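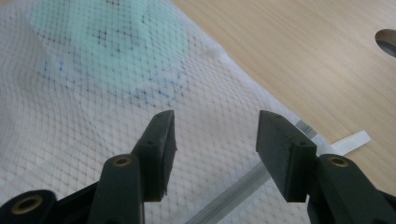 Mesh on the table, blue marks on it: wash or cut round them?

clatiswood_sew
Started Thursday, 19:42

I've got a length of white mesh with a fine diamond grid and want to use it for drawstring produce bags. Trouble is the blue marks, which look like pen, and the greenish patch they sit round. I can't tell if the green is a stain or something in the cloth. It came in a bundle from Rebelo so I've no idea what was done to it before. Would you wash it or just cut round that bit?

Also it won't lie flat. Every time I smooth one side the other ripples.

Replies: 7

nallia77
Cut round it. Mesh is cheap and bags are small.

dirk_eichhorn
Don't cut yet. If it's the washable sort of marker it will come out with cold water. Use cold only, and don't iron it first, as heat can set some of those pens for good. Dab a corner of one line with a damp cotton bud and leave it ten minutes.

nallia77
And if it's biro he's just told you to spread it about.

dirk_eichhorn
A damp cotton bud on one line won't spread anything. I did say a corner.

lakon_lane
I'm with Dirk on testing, but the green bothers me more than the blue. Slide a sheet of white paper under it. If the green goes, it was something underneath showing through. If it stays it's in the mesh, and I wouldn't want it next to salad.

For the ripples, stop pulling it. Lay it out loosely, weight the corners with tins and pat towards the edges. The grid is handy here. When the lines run straight the cloth is straight, so get one line along the table edge and work from there. I cut 30 bags like that last December and only spoiled two.

clatiswood_sew
Thanks both. Would you pin it?

lakon_lane
Clips. Pins slip out of the holes.

nallia77
I use pins, glass headed ones, and they hold if you go through a fold. Each to their own. Still say cut round it.

clatiswood_sew
I'll try the paper first and then the cotton bud. If neither helps I'll cut round it and use the marked bit for practising the drawstring channel.

Thread views: 2568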